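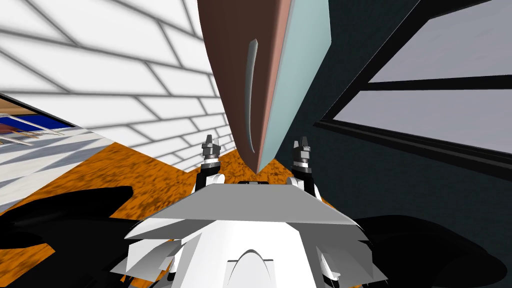
Come help us find out how people really use color at home

Udano is looking for 90 people to take part in a home color study, and we would love for you to be one of them. You don't need any design training. You don't need a nice house either. Renters, owners, people with roommates and people who moved in last month are all welcome, and so is anyone who has been staring at the same beige since the day they got the keys.

We are a small research studio that studies how people live with the rooms they have. Last year we asked 51 households about light bulbs (much more fun than it sounds!) and what we heard again and again was that the bulbs were only half the story. People wanted to talk about their walls. So this time the walls get the whole study.

What you would do

The study runs for 18 weeks, starting in July. You pick one room, any room, and keep a short diary about it. Most weeks that means answering a few questions on your phone, which takes less time than a cup of coffee. What time of day do you like the room best? Do you switch on a lamp before it gets dark? Has a visitor said anything about it?

Halfway through, you choose a new color for at least one wall in your room. We send the paint, brushes, rollers, tape and drop cloths. You do the painting, or a friend does, or we can send someone from our partner Navickas to do it for you. Then you go on with the diary and tell us what changed, if anything did. "I stopped noticing it after two days" is a perfectly good answer and we really do want to hear it. 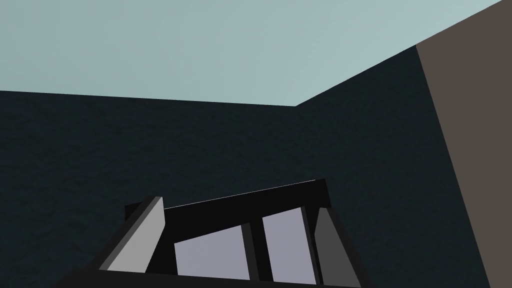
Dark colors are the part we are most curious about. Plenty of people say they would love one and then back out at the store, and we'd like to know what happens to the ones who go through with it. Do they miss the old color in winter? Does the room feel smaller, or do they just stop thinking about the size? A deep, cloudy teal under a pale ceiling, with hardly a line to show where one wall turns into the next, is just the sort of choice we hope a few of you will live with for a while - and if you'd sooner go for butter yellow, please do, we need those rooms too.

Who can join

You should be 18 or older, plan to stay in your current home until the study ends, and be able to read and write in English. Renters need a note from the landlord saying that painting is okay. We have a short form for this and are happy to talk to landlords who have questions. One person per household, please, though the rest of the family can chime in on the diary as much as they like.

What you get

Each participant gets $100 at the end of the study, plus all the paint and supplies, which are yours to keep. If you can't stand the new color, we will send enough paint to cover it up again.

How to sign up

Fill in the interest form on the Clivis page of our website (Clivis is our name for the study) or stop by our open evening at the Urnari building, 6 p.m. to 8 p.m., where you can look through the sample boards and ask us anything. We read every form and write back to everyone, including the people we can't fit in this time.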